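Projects > Textile Reuse > Altbridge Sorting Room > Progress Report

Progress Report to the Metwally Fund
Project: Clothing Reuse and Folding Standard, Altbridge Sorting Room
Prepared by: Ladi Lawal, Project Manager
Reviewed by: Amr Shehata, Operations

Purpose of this report

The report covers the second reporting period of the grant. It sets out the work completed in the Altbridge sorting room, the state of the folding standard, spending against the approved budget lines, and the matters on which the Fund's agreement is requested. Intake of coats and footwear is outside the grant and is reported separately.

Summary of progress

The sorting room has been in regular use throughout the period. Donated tops, chiefly T-shirts and light sweaters, are received in the front room, checked for wear, laundered off site and returned for folding. The target for the period was 400 garments folded to standard and released to partner shops. The target was met before the end of the period, and garments released after that point will be counted toward the next one.

The written folding standard, which was in draft at the time of the first report, has been adopted. It runs to 2 pages and replaces the separate instructions previously kept at each table. Partner shops had asked for a single fold size so that shirts from different deliveries could be shelved together, and the standard gives priority to that request.

Room and equipment

The Fund approved the replacement of the old trestle tables. The new tables have been delivered and assembled, and the room has been rearranged so that the laundry return point is next to the first folding position. Staff no longer carry clean stock through the intake area. One table arrived with a damaged leg and was exchanged by the supplier at no charge to the project.

Lighting over the far end of the room is still below the level recommended in the site survey. Small stains on dark cotton are difficult to see there in the late afternoon, and dark garments are being checked at the window end until new fittings are installed. The electrician's quotation has been received and is within the budget line.

Shelving supplied by Skiteo has been installed along the inner wall. The shelf depth matches the standard fold. The upper shelf is used only for labels and packing tape, as shorter members of staff could not reach stock placed there without a step.

The folding standard in practice

Under the standard, a T-shirt is laid flat and smoothed from the collar down. The sleeves are brought in at the seam and the shirt is folded to a width that suits the shelf. The care label at the neck is checked at this stage. Labels that have been cut out or can no longer be read are noted on the batch sheet, and the garment goes to a separate bin for a fabric check.

Folded shirts are kept side by side with the folds facing outward. The earlier practice of piling them flat made it hard to take a shirt from the bottom without disturbing the rest, and shop staff reported that deliveries often had to be refolded on arrival. Two shops have since confirmed that refolding has dropped. The project has not measured this and makes no claim as to the amount.

Thick collars remain a difficulty. A ribbed neckline does not always lie flat, and the top fold of a soft shirt may lean over when it is stored upright. A stiffer divider is under consideration.

Training

All 14 members of the folding team have completed the introductory session, which lasts 90 minutes and is held in the sorting room. A shorter refresher will be offered in the next period. Written comments from the first groups asked for more time on long-sleeved garments, and the session plan has been changed accordingly.

Notes from the sites 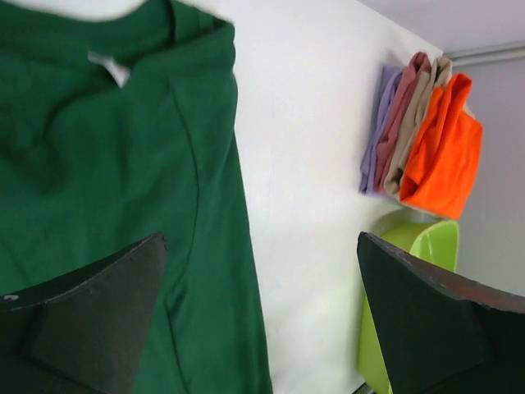
ALTBRIDGE, January

T-shirt folding has continued on the white work surface. A dark green shirt with a ribbed crew neck was among the garments at hand, its white care label showing below the collar, while folded shirts in lavender, dusty rose and beige stood together with their folds outward. Color grouping is not required by the standard. Shops may request it, and the team will supply mixed colors unless told otherwise.

JENA, January

The partner site has received the standard and is preparing a German version. Its shelves are shallower than those at Altbridge, and a narrower fold will be tried there before the text is final.

Finance

Spending is within the approved total. The tables came in slightly under budget and the laundry line slightly over, the latter owing to a change in the contractor's minimum load. The Fund's consent is requested to move the balance from the first line to the second.

Next period

Work will concentrate on the lighting, the divider trial and the refresher session. A revised batch sheet, with more space for label notes, will be issued to all tables. Mr. Shehata will forward the invoices for the new fittings once the work has been accepted.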